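Small parts drawers for foam earplugs – what goes where?
Workshop Storage > Cabinets and Organizers
Sorted by: oldest first

fludo_bench
Posts: 200
I am setting up a drawer cabinet for the shared bench and would like opinions before I print labels. It has nine drawers in a three by three grid, clear fronts, with a handle on the lid. Eight of the drawers are spoken for: screws, washers, fuses, crimp terminals and so on. The ninth is for foam earplugs.

The plugs come loose in a bulk box of 500. I don't want the bulk box on the bench because it takes up the space where the vise goes. The plan is to keep a small stock in the drawer and refill it in the first week of each month. The plugs are the plain yellow type, no cord. 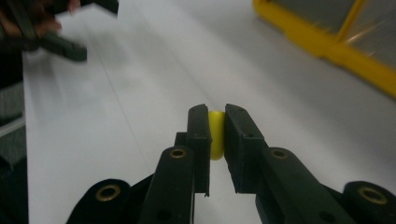
Questions
1. Top row or bottom row?
2. Loose in the drawer, or bagged in pairs?
3. Does a drawer need a liner for foam?

Mahama
Posts: 70
Top row, middle column. It is the drawer people open most and it should be the one they can reach without bending. Screws are heavy and belong at the bottom, where they also keep the cabinet from tipping when a drawer is pulled out too far.

Loose is fine for a bench with two or three users. Bagging is extra work.

No liner.

asov_tools
I disagree on loose. Foam picks up metal dust and oil from fingers, and the plug goes into an ear canal. Once people are reaching into an open drawer to pick out two, they have touched several others. Pairs in small zip bags, 15 bags to a drawer if the drawer is the usual size. Our shop changed over in July and the complaints about dirty plugs stopped.

I agree on the top row.

Mahama
The fix for dirty fingers is washing hands before fitting plugs, which everyone should be doing anyway. A bag handled with oily fingers has oil on the outside, and then the same fingers roll the plug.

fludo_bench
Tried the top middle position. The cabinet is at the back of the bench now, with the black lid and yellow handle facing up, so the whole thing can be carried to the other room when needed. 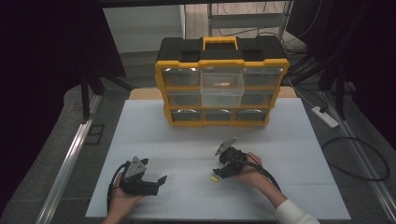 I had considered turning it sideways to save width, but then the drawers open toward the wall shelf and the top row is blocked. Facing forward costs more bench length and I will accept that. The drawers slide easily enough. My one complaint is the lack of a positive stop – a firm pull and the drawer comes out in your hand. On a drawer of foam this is a nuisance. On a drawer of M3 washers it is half an hour on the floor.

Wundeck
Check for a small tab on the rear lip of each drawer. On some cabinets it has to be flexed upward to clear the frame when you insert the drawer, and if it was forced in it may have bent flat. If there is no tab, a strip of adhesive felt on the top rear edge adds enough drag.

Do not use hot glue. It lets go of smooth plastic within a few weeks.

fludo_bench
No tab on mine. Will try the felt.

Hanna Lytvynenko
Two points from the hearing protection side.

First, label the drawer with the noise rating from the box. When plugs are separated from their packaging, users can't tell one type from another, and most plain foam types look alike.

Second, used plugs must not go back in the drawer. Once they have been on the bench top next to new ones there is no reliable way to sort them by eye. Put a waste cup beside the cabinet.
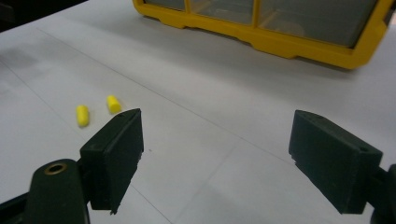

Two foam plugs on the bench top, lemon yellow.

asov_tools
Second the waste cup. It is also an argument for bags: sealed means new, unsealed means waste.

Mahama
That one I will grant. I still would not bag 500 of them by hand. Buy them in pair packs next time and skip the bulk box.

fludo_bench
Pair packs cost more per plug but the difference is small at our volume. I will use up the bulk box first, bagged, and order pair packs after that. Label will carry the rating and the refill month. Felt goes on the washer drawer first.

Wundeck
Cut the felt narrower than you think. Too wide and the drawer jams when the room gets humid.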